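Workshop tips: setting up a two-arm bench for handover trials

These notes come from running the handover study at Naremville, where two small arms pass objects to each other over a shared tabletop. Most of them would suit any bench where you need to repeat the same job many times and trust the numbers afterwards.

Cover the table with something busy. We began on plain white board and the policy did well, then fell apart as soon as Siiri Koivisto put a patterned sheet down. Training on prints from the start fixed most of that. Wallpaper offcuts and wipe-clean tablecloth both work. Pull the sheet tight and tape it underneath, as a crease will tip a small cube over.

Keep the objects few. Two or three at a time is enough. Pick colours that differ from each other and from the print, and scatter them by hand between trials. If you always put the red one in the same place, the arms will learn the place.

Leave slack in the cables. Clip them along each link and let a generous loop stand over the wrist. Move each joint through its whole range by hand, with the power off, before you tighten the last clip. A cable that pulls at full stretch will show up in your results as a poor grasp, and you can lose an afternoon looking for it.

Bolt both bases to the same rails. Afroza Chowdhury tried separate clamps in October and the arms drifted apart by 2 mm over a morning. On shared rails we have not had to recalibrate between sessions.

Score the handover in stages. We mark reach, grasp, meeting and release separately — a single pass or fail hides too much. Out of 193 trials, 50 failed, and more than half of those went wrong at the meeting stage, with the grippers close together and neither one letting go. Slowing the last 12 cm of travel helped. Making the grip firmer did not.

Write down the start positions before pressing go. Iraklis Galanis keeps a pencil grid on paper next to the keyboard. It takes a few seconds and saves arguing over the video later.

Wipe the fingertips at the end of each session with a barely damp cloth and let them dry before parking the arms.

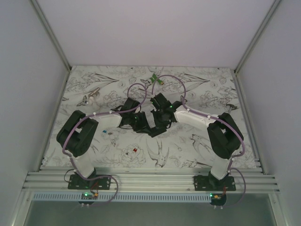

Spare cable clips are worth buying by the bag. The small white ones crack if you reopen them too often, so cut them off and fit new ones when you reroute anything.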